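Pike Open at Junley Water Won With Fish of 21 lb
Posted on Dec 8, 2018 by Nithin Nadar in Match Reports, Pike

The winter pike open of the Clistside Angling Club was fished this morning on Junley Water, in a cold wind from the north-east and with the level still low after the dry autumn. Thirty anglers took part, all of them from the bank, as the boats were taken out for the winter in October. The match was won by Shobha Kotian with a single fish of 21 lb, which is her best pike from any water.

Fishing began at eight, when the light was only just good enough to see a float. The draw put most of the better-known names along the dam wall, where the water is deepest, and before the start many people thought the winner would come from there. In the first two hours the wall gave only small jacks, and several anglers there changed from deadbaits on the bottom to baits suspended at half depth. This brought a few more runs, but most of them were dropped.

Mrs Kotian had drawn peg 10, at the mouth of the shallow bay on the east side. It is a peg that is not much liked in winter, for the wind comes straight into it and there is old weed close to the bank. She put one rod with a smelt at the edge of the weed and the other with half a mackerel further out, some 30 yards from the bank. The smelt was not touched all morning. The mackerel was taken shortly before eleven o'clock, and the fish went first to the left, towards the fallen willow, and then came in quite quietly until it saw the net.

"I thought it was a fish of perhaps twelve pounds," she told me after the weigh-in. "It did not pull very much. Then it turned on its side and I saw how deep it was, and after that I was not so calm any more." The angler on the next peg helped her with the net. The pike was weighed in the sling, witnessed by two marshals, and returned without delay. It swam off strongly.

Second place went to Clive Ashdown with two fish for a total of 17 lb 6 oz, both on lamprey from the dam wall. Third was Martin Prowse with one fish of 13 lb 2 oz from the corner by the inlet, on a roach deadbait. The junior prize was won by Ellie Marsden with a jack of 4 lb 8 oz, her first pike in a match.

The rules were the same as last year. All fish had to be landed in a knotless net and unhooked on a mat, and each angler had to carry long forceps and side cutters. Wire traces were checked before the start, and two people were asked to change theirs for longer ones, which they did without complaint. Livebaits are not allowed on Junley Water at any time, and this is also true outside matches.

The prizes were given at the cabin soon after two o'clock. The winner received 200 pounds and the Marar Cup, which has been fished for on this water since the old gravel workings were first filled. Second and third prizes were vouchers for tackle, and the junior prize was a rod and reel.

Pike fishing on day tickets continues until the middle of March. Tickets must be bought before fishing and are not sold on the bank. The gate code was changed last week, and season members who have not received the new one should write to the secretary. Please note also that the track beyond the second car park is very soft at the moment. Two cars had to be pulled out this morning, so it is better to park at the top and walk down.

The trout side of the fishery is closed for the winter, but the small pool at Flatel stays open for coarse fishing every day from eight until dusk. Roach have been feeding well there on single maggot, mostly in the last hour of light, and a few perch to just over two pounds have come to lobworm near the reeds. The north bank is the more sheltered one when the wind is as it was today. Barbless hooks only, and no keepnets when there is ice on the margins.

The next match on Junley Water is the New Year roach open, for which there are still ten places. The draw will be at half past seven in the cabin and fishing is from half past eight until half past one. Bloodworm and joker are not allowed. Entries can be made by telephone or at the cabin, and the fee is to be paid on the morning.

A full list of weights from the pike open will be put on the notice board and on the results page when it has been checked. If you were fishing today and your name is spelled wrongly on the card, please tell one of the marshals and it will be corrected. 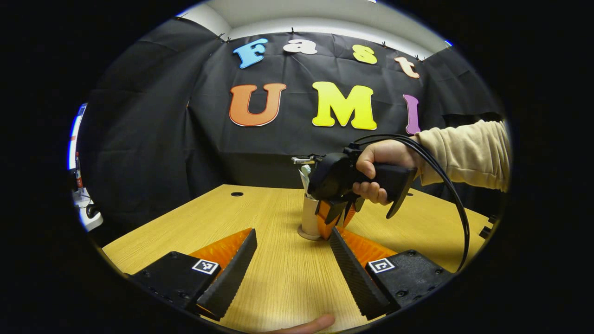
Coloured letters on a black cloth, with a wooden table in front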